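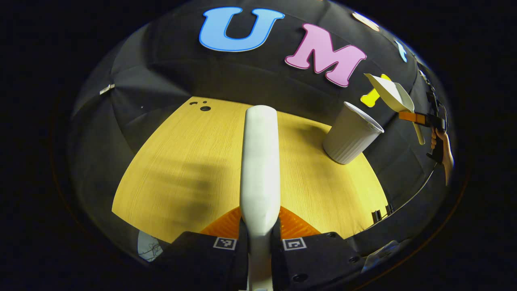
## Drift

The left one is late again. Four frames, sometimes five, never the same twice in a row.

She has the replay up on one monitor and the plot on the other. Tea on the floor because there's no room on the desk. Right track, blue line, smooth as you like. Left track, orange, smooth and then a hop. Smooth, hop. Like somebody skipping a stair in the dark.

Ura is the thing that turns the video into hand positions. Ots is the thing that turns the hand positions into a plan. Ots gets blamed for everything and it is nearly always Ura.

"Run 40," she says to the empty room. Types it. Waits.

The scoop. The white cup. The two markers, left and right, square and plain as stamps. She steps through one frame at a time with her thumb on the arrow key. Marker found. Marker found. Marker found. Then the log says lost, and the pose gets guessed for a bit, and then found again and the whole hand jumps over to where it should of been all along.

So a hop. So the planner sees a hand that teleports and plans a swerve to match. Of course it does. It believes what it's told.

The ticket from Fakmont says *planner unstable near cup*. High priority. They want it by Monday.

She writes: not the planner. Deletes it. Writes: I don't think it's the planner. Leaves that.

## 2018-04-13, later

Turned the smoothing up to 20. Hops gone. Everything else gone too, the hand moves like it's underwater, the scoop gets to the cup after the cup is already over. Turned it back down.

Turned off the guessing. Now there are holes. Ots hits a hole and just stops, arm out, in the simulator, over a gray table. She lets it stand there while she gets more tea.

The bus to Flesavstead goes at ten. She looks at the clock and it is past that.

OK. Think. The timestamps.

She prints them. A long column, scrolls and scrolls. Right, left, right, left, right, right, left. There. Right, right. Scrolls back up. There again. The left frames are in the file, all of them, they're just stamped when they got written. Not when they got taken. A busy disk and the clock slides, and then the matcher throws the frame out for being late, and says lost. It was never lost. The marker was sitting right there in the picture the whole time.

One line. The wrong clock, one line, in a file she wrote herself in February. Her initials in the comment and everything. *fix this later*.

She fixes it. Her hands are cold. Run 40 again.

Blue line. Orange line. The plot draws left to right, slow, and she leans in so close her breath is on the glass. 98 percent matched. No hop at the cup. No hop after it.

She types in the ticket: found it, it was me.

Then queues the rest of the runs, finds her coat, and goes out to see about a taxi.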